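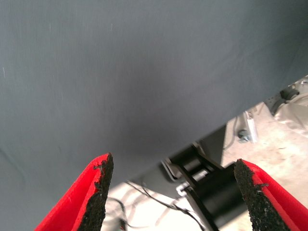 Gray fabric with a faint ribbed texture. Curtains and other household textiles will be taken at the Hastonmont depot.

Hastonmont to start separate collection for curtains and furniture fabric

2025-08-26

14 comments
2 shares

Residents of Hastonmont will be able to drop off old curtains, blinds and furniture covers at the town's Dirkthorpe Road depot starting next month, under an agreement between the town and the textile sorting company Korkeo.

Until now the depot has taken clothing and shoes but turned away most other household fabric. Curtains, slipcovers, tablecloths and bedspreads have gone into general trash, where the town pays for disposal by weight.

The town estimates that nearly 3,000 pounds of household fabric pass through the depot's general trash bins each month. The figure comes from a check of bin contents carried out in April.

"People drive here with a set of curtains that are perfectly good and we have to point them to the trash bin," said Solomiia Romaniuk, who manages the depot. "They ask why, and there hasn't been a good answer. We had no buyer for it."

Korkeo will place two covered containers next to the existing clothing bank. One is for fabric that can be used again as it is, and the other is for worn or torn pieces. The company will empty both and take the contents to its sorting hall outside town.

Fabric in good condition will be sold by the bundle to secondhand stores and small workshops. The rest will be sorted by fiber and shredded for use as padding and insulation, according to Korkeo's regional manager, Damir Stojanović.

He said curtains are harder to handle than clothing. Many have a coated backing that blocks light, and the coating has to be separated from the cloth or the whole piece is downgraded. Hooks, rings and weights sewn into the hem can damage the shredder.

"If you can pull the hooks out at home, please do," Stojanović said. "The weights too, if you can find them. A lot of people don't know they're in there."

The containers will not take carpet, rugs, pillows, mattress covers or anything that is damp or has paint on it. Foam cushions are also excluded, although the zip-off covers can be dropped off without the foam. Window blinds are accepted only if they are made of fabric and have been taken off the roller.

The service is free for households. Businesses can bring fabric as well but will pay $14 per load and must call ahead. Romaniuk said the fee was set with hotels and offices in mind, which tend to replace all of their curtains at one time.

One local business has already asked for an exemption. Pasichnyk, the upholstery shop on Mill Street, produces several bags of offcuts a week. Owner Bohdana Levchenko said she supports the collection but thinks a per-load fee will push small shops to keep using the trash.

"I bring a bag, a hotel brings a truck, and we pay the same," Levchenko said. "I'd be happy to pay by the bag. I told them that in the spring and I'll tell them again."

The town said it would look at the fee after the first 100 business loads. It did not say how long that was expected to take.

Levchenko said she already gives larger pieces to the sewing class at the Hastonmont adult school, where plain grays and beiges go fastest. Patterned fabric tends to sit on the shelf, she said, and velvet is hard to give away at any time of year.

The agreement with Korkeo runs for two years. The town will pay nothing for the containers or pickup, and it will not receive a share of sales. Town council member Maksym Pavliuk, who voted against the agreement, said the town should have asked for a percentage on the reusable fabric.

"It's a decent service and I expect people will use it," Pavliuk said. "My objection was to giving the material away before we knew what it was worth."

Council member Stefaniia Lysenko, who backed the plan, said the savings on disposal were reason enough to go ahead. She added that Korkeo must send the town monthly weights for both containers - figures the council can use when the agreement comes up for renewal.

Depot hours will stay the same. Drivers bringing only textiles can use the left lane at the gate and do not need to wait for the scale. A list of accepted items will be posted at the entrance and mailed out with the next water bill.

Contact the newsroom | Copyright 2025 | Back to top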